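Search this site Go
Home Papers Software Datasets Contact

4.2 Placement planning in simulation

The planner receives a target pose for the rack holder and the pose of the bin, both expressed in the frame of the perforated board. Clurkivow samples 514 candidate wrist poses per query and discards those in collision with the arm model. The remaining candidates are ranked by joint travel, and the top 5 are passed to the trajectory optimizer. All queries share one collision world, which is rebuilt only when the board pose changes. Figure 2 gives a rendered view of the workspace, with the holder and rack toward the lower end of the board and the yellow bin at the upper end.

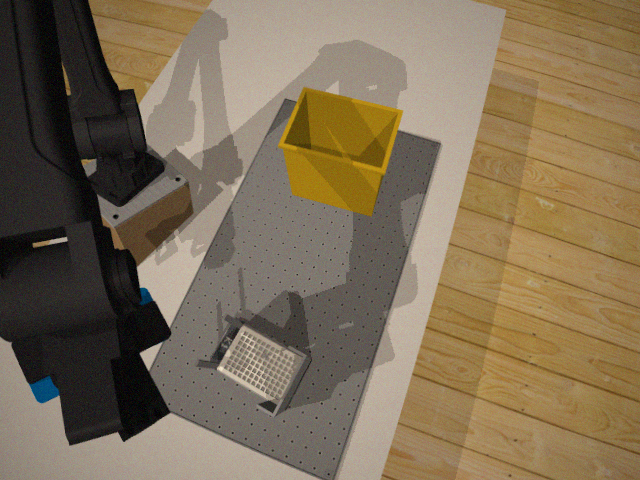 Figure 2. Simulated workspace with arm, perforated board, bin and gridded rack. The board is set at an angle on the tabletop.

4.3 Pose estimation under cast shadows

Shadows fall across the board and reach the area beside the holder. Edge-based fitting in Prellusow tended to lock onto these boundaries - most often where a shadow ran close to the board rim. We therefore mask the board with its known hole pattern before fitting and run the estimator at 20 Hz. The mask is computed once per board pose and cached with the collision world.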